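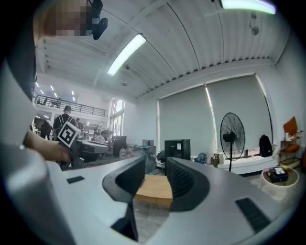 The hall at Kinnear, with the balcony and the tall window at the far end.

I do love a big room. I think it comes of growing up in a small house where you couldn't open the oven if somebody was sitting at the table, but whatever the cause, I walk into a large hall and my shoulders drop and I start wondering what I'd do with it all. So you can imagine how I was when I finally got inside Kinnear, having gone past it on the Herum bus for years and only ever seen the bins.

The first thing I did was look up. The ceiling is white and ribbed, with long parallel lines running right across it, a bit like the inside of a very clean shed (I mean that kindly), and there are fluorescent lights, the long sort we had at school. I know plenty of people can't bear them. I find them rather cheering, especially if you're trying to thread a needle or read the back of a packet, and my eyes aren't what they were.

Then there's the balcony, which I wasn't expecting at all. It has a dark metal railing along it and the hall opens out underneath, with rows of little lights set into the upper ceiling. And past all that, a great tall window full of daylight. A couple of people were standing about, one with a backpack on, and they made the place look even bigger. I stood there far too long with my coat still buttoned up.

I should say why I've got halls on the brain. Our sewing lot have outgrown the back room at Reltau, lovely as it is. There were six of us when we started and we could fit round one table with a pot of tea in the middle. Now there are 18 on a good evening, and last month I spent most of my time climbing over extension leads and saying sorry. We had two people cutting out curtains on the floor of the corridor! Something had to give.

Naturally I've already moved everyone in, in my head. Machines down one side, where the plugs are (must ask about plugs), the ironing well away from the doorway, and a proper cutting table in the middle that you can walk all the way round. I have wanted one of those since I first ruined a good piece of linen by dragging it over the edge of the bed. The fabric swap could have its own corner as well, instead of living in carrier bags under everybody's feet.

There are a few things to find out first. I don't know what it's like to heat, and a room that size in January might be a two-cardigan business. Sound is another one, with all the machines going at once under a ceiling that high. And it's 20 minutes on the bus from my end of town, a good bit more for those coming in from Ceviser, so we'd want to finish earlier than we do now. I've asked for the evening rates and been told someone will ring me back.

In the meantime I've been drawing floor plans on the backs of envelopes and leaving them all over the kitchen. If any of you have sewn in a really big room, do leave me a comment and tell me what you did about the ironing boards. We're at Reltau as usual until the end of June, so bring a cushion, and mind the step.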